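Ticket 2405
Location: Peltonen building, room 62
Subject: Keyboard drops letters at the round table, lamp flickers
Priority: normal
Status: closed, one follow-up

Reported problem

The keyboard in room 62 misses letters when typing at normal speed. The space bar sometimes puts in two spaces. The person reporting it also says the desk lamp on the same table flickers when the table is bumped, and wants to know if the two are connected. The laptop used with the keyboard works fine on its own keys.

Equipment on the ticket: black full-row keyboard, wireless, asset tag 3119. Desk lamp, Stullidell, no asset tag. Both were bought in July with the rest of the room.

9:40 — Opened the ticket. Asked for the laptop to be left in the room so I could test with the same one.

10:15 — In room 62. Put new batteries in the keyboard and typed a page of text. Same result, letters missing, mostly on the left side. The S and the D were the worst. Turned the lamp off and unplugged it, typed the same page again. No change. I don't think the lamp has anything to do with the keyboard.

10:30 — Moved the receiver from the left side of the laptop to the right. A few fewer misses but still not usable. Took the laptop to the hallway and tested there with the same keyboard, same misses. So it isn't the room.

10:50 — Stopped for now and left the keyboard on the table, at a slant, with the lamp behind it. There is a small coil of thin black cable beside the keyboard. I left it where it was.

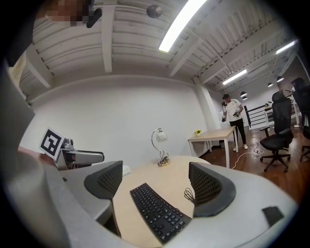

Lauri Salminen
I had the same thing with one of these keyboards in the other room. Cleaning under the keys fixed the letters but not the space bar. For the space bar you have to take it off and look at the wire clip underneath. If one end has come out of its slot, the bar rocks and hits twice. Also, please don't close the lamp part if the keyboard gets sorted first. I bump that table every time I sit down and the light goes off and on. If it needs a new bulb I can get one on the way in, just tell me the fitting.

11:05 — Replied to Lauri. No bulb needed yet, I want to look at the plug first. Will keep both parts on one ticket.

1:20 — Back in the room. Turned the keyboard upside down over a sheet of paper and tapped the back. Crumbs and some dry grit came out. Used compressed air in short bursts along each row with the keyboard held at an angle, left to right, then again from the other side. Typed the page again. The left side is much better, S still misses now and then.

1:45 — Pulled the S and D caps and wiped under them with a cotton swab and a little alcohol. Let it sit ten minutes before putting the caps back. Typed the page twice, no misses on either key.

2:10 — Took the space bar off. Lauri was right about the clip, the left end was out of its slot. Pushed it back in and refitted the bar. It went back on at the second try — you have to hook the clip first and then press down both ends together. No double spaces after that.

2:30 — Checked the lamp. The bulb was a quarter turn loose. Tightened it and bumped the table a few times, no flicker. The plug is a snug fit in the wall outlet and the cord has no cuts or soft spots. The extra cord is a mess, though. It sits in a tangle on top of the base, and if someone pulls on the wrong loop the lamp will move with it. I have asked for a cord clip from the supply closet.

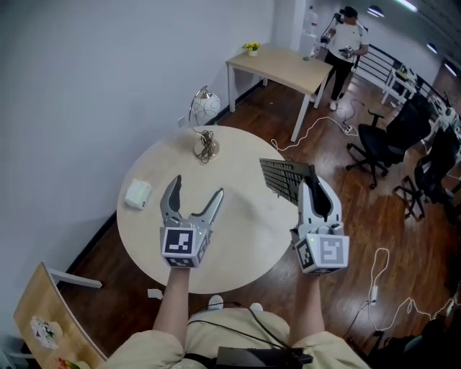

Petro Derkach
Workplace Support, Grarkamia

Notes for anyone who gets the same complaint:

Change the batteries first, but don't stop there if the misses are all on one side. Clean under the keys before ordering a replacement. I had one in the cart already and took it out again.

Don't spray the air straight down. Hold the board at an angle or the dirt goes further in.

If the space bar doubles, look at the clip. Our older Omen boards have a different clip and I haven't had one of those apart, so ask before prying.

For the lamp, switch it off and let the bulb cool before touching it.

3:15 — Lauri typed on the keyboard for a while and says it is fine. Lamp stayed on.

3:20 — Closing the keyboard and bulb parts. Cord clip is on order, follow-up stays with me. If the S key starts missing again, reopen this ticket and I will swap the keyboard.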